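# Arms Sales Need Public Scrutiny Before the Contract Is Signed

The government of Sernlow has agreed in principle to buy coastal missile batteries from the Porov consortium. Parliament learned of the agreement in May, after the terms had been settled and the first payment scheduled. Members were invited to comment on a summary of 19 pages. The contract itself remains closed to them.

This order of events has become routine in small states that buy weapons from large suppliers. A threat assessment is issued, often in general terms. A supplier's delegation arrives shortly afterward. By the time the legislature is consulted, cancellation would carry a penalty that few finance ministers are willing to pay.

The Sernlow purchase is valued at roughly 700 million in the national currency, spread over several budgets. Maintenance is billed separately. So is training, and so are the software licenses without which the batteries cannot be operated. Yara Sleiman, a former member of the defense committee, has argued for years that the price announced to the public should be the price over the full life of the system. Her proposal was tabled 2 times and never reached a vote.

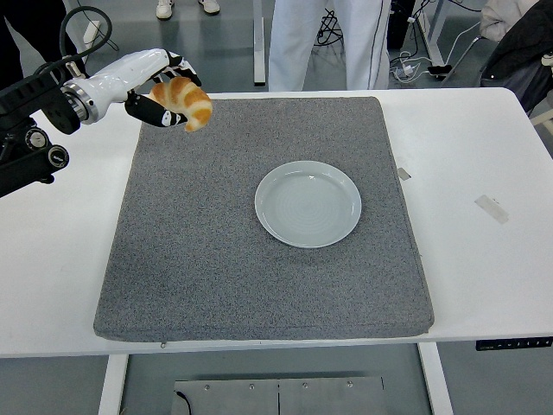
Supporters of the sale make a serious case. The strait between Sernlow and Latance is narrow, commercial traffic through it is heavy, and the naval incidents of last winter were real. A state that cannot watch its own waters will depend on others to do so. These points deserve an answer, and critics who treat every purchase as a gift to foreign industry do not supply one.

Yet the case for defense is also a case for choosing well. The batteries have a stated range of 200 kilometers, which reaches well past the strait and into the interior of Latance. Officials there have already described the purchase as offensive in character, and their own request for new aircraft is expected to follow. The same consortium is among the likely bidders. A supplier that profits from both sides of a rivalry has little reason to advise restraint, and its assessment of regional danger should be read with that in mind.

There is a workable alternative. The Mäkelä rules, drafted by a group of retired diplomats and procurement officers, ask three things of a buyer: that the threat assessment be written by officials with no role in the purchase, that legislators see the full contract in closed session before signature, and that neighboring states be notified of range and number. Khalil Sleiman, who helped draft the notification clause, has noted that the last requirement costs nothing and can be met with a letter.

Ministers object that such steps cause delay. They do, and a delay of several months is acceptable for equipment that will be in service for decades. Urgent needs can be handled through an exception, provided that the exception is recorded and reviewed.

The government of Sernlow should publish the lifetime cost, open the contract to the defense committee, and notify Latance in writing before delivery begins. Parliament should withhold the second payment until this has been done.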